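Search this site Go
Print this page | E-mail this page

Teleoperation notes: pick, lift, hand over

Filed under: bench work

The bottle task is finished as far as recording goes, so this is a write-up of the settings and habits I ended up with. It assumes you have driven a leader-follower pair before. If you haven't, my older post on calibrating the Wisinex arms is the place to start, and the comments under it are better than the post.

The task is short. The left arm picks a small bottle of water off the table, lifts it clear, and passes it to the right arm, which puts it down again on its own side. One demonstration takes me between twelve and twenty seconds. Anything longer went in the bin, as did any run where I had to open and close the fingers a second time to get a grip. I wanted clean first grasps and left recovery behaviour for a separate set.

The target was 500 kept demonstrations. Recording was spread over June, mostly in the evenings, with the longest session on a Thursday when I should have been doing the gutters.

Leader arms

I drive with a pair of Gukside handles, one per hand, joint-mapped one to one. The trigger sets finger opening. Out of the box the trigger curve is linear, and that is poor for a soft plastic bottle: the last few millimetres of closure happen in a very small part of the trigger travel, and you crush the thing before you feel anything. I changed the curve so that the final third of travel covers only the last 10 mm of closure. Grip quality improved on the first evening and I haven't touched the setting again.

There is no force feedback on the handles. You learn to watch for the plastic denting and stop there. Most of my early rejects came from looking at the bottle directly, over the top of the arm, when I should have been looking at the wrist view on the monitor. The policy only gets the camera views. If I make a correction based on something the cameras can't see, the model is asked to learn a movement with no visible cause. After the first week I turned my chair so the table was behind the monitor and drove from the screen alone. It is slower to begin with and gives far more consistent data.

Start positions

Every run begins with the fingers open wide and the bottle somewhere past them. I moved the bottle by hand between runs and turned it each time so the label faced a different way. Early on I kept putting it back in the same comfortable spot without noticing, and the first trained policy was very good at that spot and useless elsewhere. I now use a list of random positions generated by the Stevens scheduling script, read out by the computer before each run. It is dull to work with. It also stops me cheating.

The approach should be one continuous movement. New drivers tend to stop above the object, think, then descend. The pause gets learned along with everything else, and you end up with a robot that hovers. I plan the whole path before pressing the pedal, then move at a steady speed until the fingers are either side of the bottle. Close, wait a beat, lift.

The waiting arm stays parked up high until the lift is done. If both hands drift at once, the right arm picks up small meaningless motions from my shoulder. I hold the right handle against the stop until I need it.
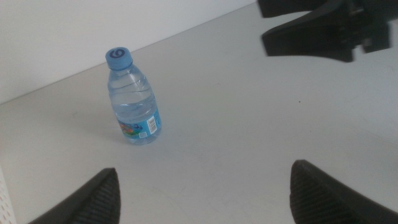 Wrist camera view. Fingers open, bottle out ahead, second gripper at upper right.

Clear plastic is awkward for the usual reasons. The highlights on the shoulder shift as the wrist moves, and the table shows through the base. The cap and the label are the parts with strong colour, and I suspect the policy leans on them. I have a batch with the label removed to check this and will post the numbers when I have them.

Storage and training

I log at 100 Hz for the joints and much lower for video. Including rejects and practice runs, the recorder counter stood at 3,267 when I stopped, which says something about my reject rate. Conversion to the training format was done with Billotier, version 2. It silently drops any episode with a gap in the timestamps, so compare the counts before and after. I lost an evening to that.

Next up is the recovery set, with deliberately bad grasps and the corrections afterward. I still have to decide whether to start those recordings from the bad grasp or from the approach. Opinions welcome by e-mail.

Contact | Copyright, all rights reserved | Back to top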